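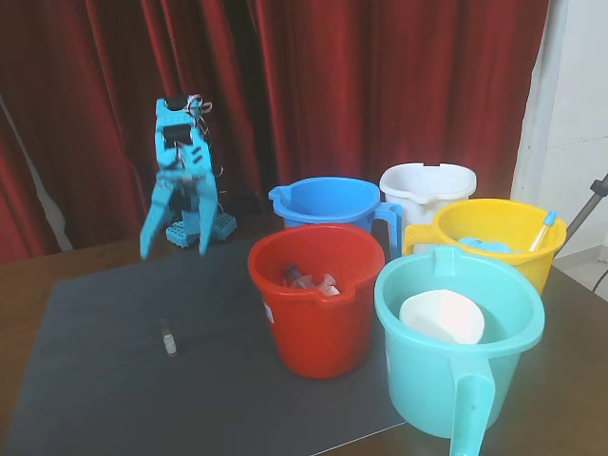

Demonstration Day Handout: Sorting Small Things with a Small Arm

Introduction to Automation, Unit 6
Notes by Nadhirah Lau

Read this before we go, bring it with you, and keep it afterward, as the homework at the end depends on it. We are visiting Skomero, the teaching workshop run by Sulastri Pattinasarany, on May 15, 2020. She has been building light arms out of perforated plastic parts for years and she is very good at explaining why they misbehave. I went last August and came home with nine pages of notes, most of which have ended up in this handout in some form. I can't wait for you to see it!

What the visit is for

So far in the course we have drawn arms on the board, worked out joint angles, and argued about what "reach" means. You have not yet had to stand next to a real arm and guess what it will do next. That is a different kind of learning, and I think you'll be surprised how quickly your eye gets better at it.

The setup is a tabletop sorting job. One light-blue arm with a two-fingered gripper works over a dark gray mat, and plastic buckets in different colors stand within view on the same table. Objects go on the mat and the arm is asked to pick them up and put them in the right bucket. The little vial with the dark cap and the white label is the hardest of the lot, and Sulastri likes to begin with it. (I asked her why not start easy. She said people pay more attention after a failure.)

Words you will hear

Base: the part that stays put. On this arm it is a perforated plate with rows of square holes. Every error in the base gets bigger by the time it reaches the fingers, so watch for any rocking.

Servo: a motor that is told an angle and tries to hold it. The black boxes on the arm are servos. They hum a little when they are working against a load, and you can learn a lot by listening.

Gripper: the two flat fingers. They can be open, closed, or somewhere in between, and "somewhere in between" is where most of the interesting trouble lives.

Approach: the last stretch of movement before the fingers close. In our lectures I called this the final segment. Sulastri says approach, so we will too.

Release: letting go. It sounds like the easy half. Please watch it as closely as the grasp.

Teach point: a stored position, saved by moving the arm there and recording its angles. The Pleluser software keeps these in a plain list, and you will be able to see the list on a laptop as the arm runs.

What happens during the demonstration

There are four parts. We'll stay in one group for the first two and split up afterward.

Part one, the plain run. The arm goes through a short stored sequence at low speed with nothing to pick up. It looks dull, but please don't skip ahead in your mind! Follow one joint only. Pick the shoulder, or the elbow, or the wrist, and draw its path in the margin of this page. Then compare with a neighbor who followed a different joint. The two drawings should look nothing alike, even though they belong to the same motion.

Part two, the vial. A small upright glass thing is a wonderful test object. It is narrow, it is smooth, and it tips. If one finger gets there before the other, the vial is pushed before it is held. If the fingers come in too high, they close near the cap, and if they come in too low they may touch the mat. Sulastri will change one teach point at a time and run the approach again. Write down what she changed before you write down what happened. I have read so many lab reports with lovely descriptions of results and no record of the change that caused them.

Part three, the buckets. Some of the objects the class will sort are ordinary lab and kitchen things: a clear plastic syringe, a dropper with a blue bulb, a white ceramic bowl. Look at how different they are to hold. The syringe lies down and wants to roll. The dropper is soft at one end and stiff along the rest. The bowl is heavy for an arm this size and has no flat side anywhere, and you should decide for yourself, before anyone tells you, whether two flat fingers are the right tool for it.

The buckets deserve a few minutes as well. They have spouts and handles, which means the rim is not the same height or shape all the way around. A person never thinks about this. An arm that swings in at rim height will find the handle every time. Ask to see the two routes stored for the red bucket, called Amo and Vashisht in the software (the names came from a former student and have stuck). Amo goes up, across and down. Vashisht cuts the corner. Amo takes longer, and I would like you to form an opinion on whether that matters.

Part four, your turn. You will work in pairs and record your own teach points for one object and one bucket. Each pair gets up to 8 attempts. Use the first ones slowly. Last August my partner and I rushed through half of ours with the same mistake in every one, and it was a very silly mistake: we had saved the open position of the gripper twice and the closed position not at all.

House rules

Keep hands off the mat while the arm is powered. If you want to move an object, say "hold" out loud and wait for the person at the laptop to say "holding."

Tie back long hair and push up loose sleeves. The wires loop over the upper joint in the open, and they catch on things.

Glass is handled by one person at a time. Set it down upright, well in from the edge of the table.

Don't turn a joint by hand unless Sulastri has switched that servo off. You can feel the gears complain if you do, and the small ones strip.

Ask questions whenever you like, including during a run. She really does mean this.

A little background arithmetic

The control program sends each joint a target, and the joint moves toward it in steps. For our purposes, think of a full sweep of the wrist as 511 steps. If your teach point is off by one step, the wrist is off by one part in 511 of its sweep, and you can work out how far that moves the fingertip once you know the length from the wrist to the tip. Take 100 millimeters as the length for the exercise. I'm leaving the sweep angle for you to estimate by eye during part one. Then do the sum and ask yourself if that error is bigger or smaller than the gap between an open finger and the side of the vial.

You will probably get an error that looks tiny. Now remember that the wrist is only one joint, and that the others are further from the tip. A step at the shoulder moves everything beyond it. Several of you asked in class why we spent so long on the lever arm, and I promise this is the payoff.

There is also play in the joints, which the arithmetic leaves out completely. Plastic brackets bend. Gears have a bit of slack. Come at the same point from the left and then from the right and the fingers may stop in two slightly different places. If you have time in part four, try it with your own teach point and mark both stopping places with a pencil dot on a scrap of paper taped to the mat.

Things worth looking for

How far do the fingers open, and do both of them move the same amount?

Which joint moves first when the arm leaves its rest position? Does it move first on the way back too?

What does the arm do between jobs? Does it wait over the mat or pull away from it?

When a grasp fails, does the program notice? How could it, with the parts you can see?

Is there any bucket you would move if the table were yours? Where to?

Homework after the visit

Write two pages, no more. On the first, describe one attempt from part four in enough detail that another pair could repeat it without talking to you. Give the object, the bucket, the teach points in order, and what you changed from the attempt before. A failed attempt is completely fine and often easier to write about.

On the second page, redesign one thing. It can be the fingertips, the layout of the buckets, the route, or the order of the objects. Include a sketch with lengths on it. Last year someone proposed a soft sleeve for each finger, cut from a rubber glove, and Sulastri tried it the same week and sent me a very happy message.

Bring the pages to our next class along with your margin drawing from part one. We will pin the drawings up by joint, shoulders on the left and wrists on the right, and start Unit 7 from there.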